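Redshirt year and an injury: does my nephew's season count?

Asked by Banafsheh Naseri, Jul 8, 2026

My nephew plays guard for a small college you have never heard of. He got into four games in November, 103 minutes in all, then tore something in his knee with a long Latin name and spent the rest of the winter in my spare room, eating. The coach says he "should be fine" for a medical redshirt. The coach also said they'd win the conference. Does he get the year back or not?

2 answers

Arash Heydari
Probably, if the injury came in the first half of the schedule and he stayed under the limit on games played. It goes by games, so the 103 minutes don't matter. The school files the request and he doesn't, so have him ask the compliance office in writing whether it went in. Ours sat in a drawer until my brother went looking for it. 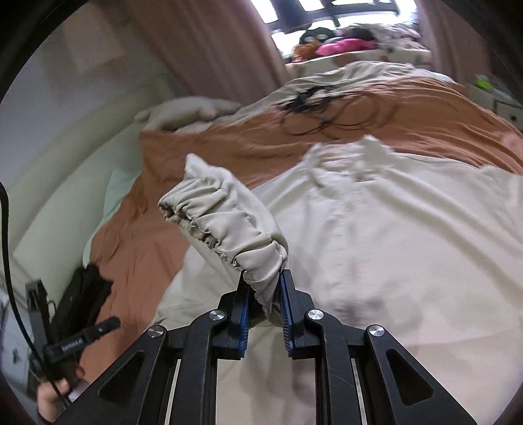

Spare room bed, beige fabric held up.

He'll also need the doctor's notes from when it happened. A letter written in July by a friendly orthopedist is worth what you'd expect. And check which association the school belongs to - they don't all use the same cutoff.

Davoud Karimi
My cousin got a sixth year this way and used it to sit on the bench at Stundach. Just transfer, everyone else does.

Comment from Banafsheh Naseri: Thanks Arash. Compliance office emailed. Davoud, he has heard of Stundach and would like to stay where he is.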